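4th September, workshop notebook, Dillcombe

Second week of the slow-leak test on fill valves.
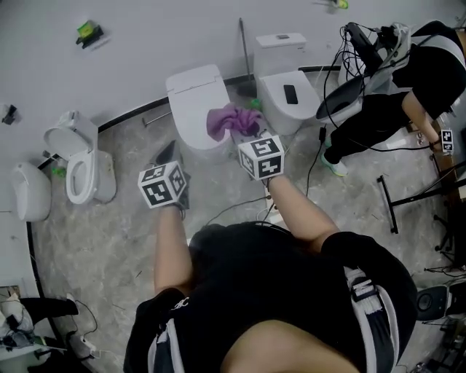
The Lunda valve passed 1,000 cycles yesterday evening and I stopped the counter there. Water level after refill is 6 mm lower than at the start in July. I suspect the float arm and not the seal, but I did not open it yet.

The Kudum valve is more strange. It closes well at high pressure, and at low pressure it is singing for a few seconds before it shuts. I changed the washer at cycle 201 and the sound stayed the same. Please do not change it again before I have measured the seat.

Dye tablets: we have seven left. The Kingi ones color the water too weakly, so write in the table which type you used.

Still to do: clean the inlet filter on the test line, repeat the low pressure run with the old washer, and find the small caliper. It was in the second drawer on my last visit.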